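Favors, Fretting and a Very Long Seating Chart

July 26, 2025

Hi everybody,

So many of you wrote back after the last newsletter asking about wedding favors that I decided to give the whole thing over to them this time. (The piece on rehearsal dinners is still coming, I promise. I have half of it written on the back of a catering quote.)

I should start by admitting that I used to be a favor skeptic. At my own wedding we gave out little bottles of bubbles with our initials on them, and I spent two evenings tying ribbon around the necks until my fingertips were sore. A good third of them were still on the tables when the band packed up. My mother-in-law took the leftovers home in a shopping bag and I believe she still has some. So when couples ask me if they have to do favors, my first answer is always no, you don't. Your guests came for you, and for dinner, and possibly for the bar.

But then I helped with a wedding in Nokstead last November, and I softened up quite a bit.

The bride was Sneha Kaushik, and some of you will remember her from the invitation workshop. She's the one who brought the good paper cutter and let everyone use it. Sneha had a tight budget and a big family, and she wanted every single person to leave with something in their hand. Her total for favors was $700, and she'd set that number before she looked at one single catalog, which I thought was very grown-up of her. I have never in my life set a number before looking at a catalog.

Her first idea was candles. Then it was tiny succulents, until she read up on how to get them through a cold drive without ending up with mush. For a while there was a jam plan. I loved the jam plan! Her aunt makes a plum jam with cardamom that I'd happily eat from the jar with a spoon, but the jars alone would have taken a big bite out of the money, and somebody would have had to stand over the stove for days.

What she landed on was spice mix. Her grandmother's recipe, nine spices, toasted and ground at home and spooned into small paper envelopes with a recipe card tucked behind. The envelopes came from Kastuvell, a stationery shop over in Jivcombe that sells their slightly off-color batches at a discount if you ask at the counter. (Do ask. They don't put a sign up.) Hers were supposed to be cream and were closer to the shade of weak tea, and I thought they looked better than the cream ones.

Filling them took an evening with 5 of us around her dining table. We had a system going. One person opened, one spooned, one folded, one stuck the seal down and one wrote the names. I was on seals. I would like it known that I was very fast on seals.
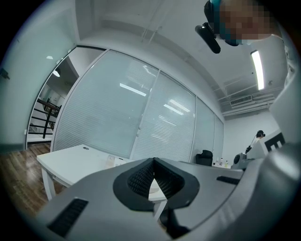
The names were the part I hadn't thought much of beforehand, and they ended up doing the most work. Each envelope had the guest's first name on the front and the table number on the back, so the favor was the place card too. That got rid of a whole separate purchase. It also meant nobody left theirs behind, and I think that's the real secret to favors, if there is one. People will walk away from a thing with the couple's initials on it without a second thought. They won't walk away from a thing with their own name on it. I watched one of the uncles go all the way back in from the parking lot for his.

The trouble with combining favors and place cards is that your seating chart has to be finished before you can write a single envelope. Sneha's was on version 17 when we sat down. Two cousins had made up, so they could be moved closer together, and then a third cousin wanted to be farther from both of them. If you go this route, write the first name ahead of time and leave the back blank until the very last minute. A table number takes two seconds to add. Redoing an envelope in your nicest handwriting takes a lot longer, and by then your hand is cramping and your a's look like o's.

Now for your questions, because I got some good ones.

A few people asked when favors should be handed out. At the place setting is the easiest by far. The basket-by-the-door approach sounds nice, but guests leave in clumps, usually while saying goodbye to someone and hunting for a coat, and they'll sail straight past the prettiest basket in the world. If you must do a basket, put a chatty relative next to it. Every family has one who would be thrilled to have the job.

Somebody wanted to know if it's one per person or one per couple. For anything edible and small, I say one per person. For something bigger, like a bottle of olive oil or a potted herb, one per couple or household is completely fine and I've never heard a complaint. Kids are their own category. I'd skip the grown-up favor and give them something they can use during dinner – crayons, a sticker sheet, one of those little wooden mazes. Their parents will be so grateful they'll dance at your wedding until the lights come on.

Then there was a long and very funny email about a groom who wants to give everyone hot sauce with his own face on the label. I say let him. Truly. It's his wedding too, and the hot sauce will get eaten. I'd only ask him to get the caps sealed properly, because a purse with hot sauce in it is a purse that will be talked about at every holiday from then on.

And several of you asked about donating to a charity in place of favors. I think it's a lovely thing to do. Keep the card short and plain. One line telling guests which cause you gave to is plenty, and you don't need to say how much. If you want to put something on the plate with it, a single wrapped chocolate does nicely.

A few more things from the Nokstead wedding, in no special order.

Buy more envelopes than you need. We ruined a bunch. Some tore, one got sat on, and at least two went to people whose names I spelled wrong (sorry again, Mishra family, all of you, I got flustered when there were so many in a row). Extras also cover the surprise plus-ones, and there will be surprise plus-ones.

Label anything edible. Sneha's recipe card had the full list of spices on it, and under that a line saying there was mustard in the mix. I've seen plenty of pretty favors go around with no clue as to what's inside, and a guest with an allergy either has to go find somebody to ask or quietly leave it on the table.

Make one all the way through before you make the rest. We found out on the first envelope that the seal wouldn't stick if there was even a little bit of spice dust on the flap. So we kept a dry pastry brush on the table and gave each flap a quick swipe. Finding that out at the end of the evening would have made me cry.

Wait on the grinding. Ground spices lose their smell faster than you'd think. Sneha did hers a few days ahead and kept the mix in a big lidded jar until we were ready to fill. When we opened that jar the entire downstairs smelled wonderful, and so did my sweater, for quite some time.

And put them in a box with a lid, in table order, before anyone drives them anywhere. Table order! I can't say it strongly enough. We did alphabetical, feeling very organized, and then had to lay out the whole room by walking back and forth from one end of the A's to the other end of the hall. I got my steps in.

I made the dish on the recipe card the week after, by the way. It's potatoes, mostly, with peas at the end, and you fry a spoonful of the mix in oil until it smells toasty before anything else goes in. I've made it more times since than I could tell you, and I finished off my envelope in the spring. Sneha has given me a refill, so I guess I'm one of those people who got two favors.

If you've done something you were proud of (or something that flopped, I love those stories even more), write and tell me. I'd like to run a few of them next time, ahead of the rehearsal dinner piece. Tell me if it's okay to use your first name. And if anybody has a good trick for getting wax seals to survive a hot car, please send it soon – I have a niece getting married and she will not be talked out of them.

Talk soon, and go easy on the ribbon.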